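Re: [warmemorials] Celtwood chapel tablet, names missing
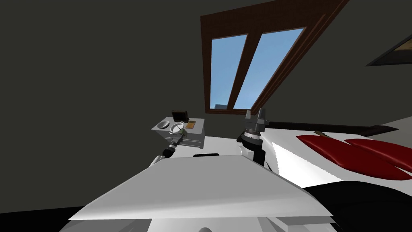 Sorry for the slow reply, been away from the list since November and only just caught up.

> Does anyone have a full reading of the tablet that used to be
> in the Celtwood chapel? The county transcript gives 27 names
> but my copy of the dedication program has more than that, and
> two of the ones I need are not in the transcript at all. Also,
> where is it now? I was told Vavville but the cemetery office
> there had no idea.

It is in Vavville but not at the cemetery, that's why the office couldn't help. Went to the township hall when the chapel closed. Back stairwell, second landing. Ask at the front desk, they will walk you up.

Transcript is short. Whoever did it stopped at the bottom of the second column and there is a third, much smaller lettering, added later I think. Mostly men from the Brilberg road farms. I got most of it down but the last few lines are badly worn and I wouldn't swear to the initials. Try a flashlight held low from the left side, worked better for me than a rubbing (and they don't allow rubbings anymore anyway).

One more thing. The date of death for the engineer on the Magagula is wrong on the stone. Ship's papers have him lost two days earlier, and the newspaper agrees with the papers. Please don't correct it in the transcript tho, put it in a note. We had this arguement before.

The dedication program is worth scanning if your copy is clean, mine is missing teh back page. Paper said roughly 700 people came, seems high for Celtwood.

Will type up column three when I find the notebook. What are the two names you need?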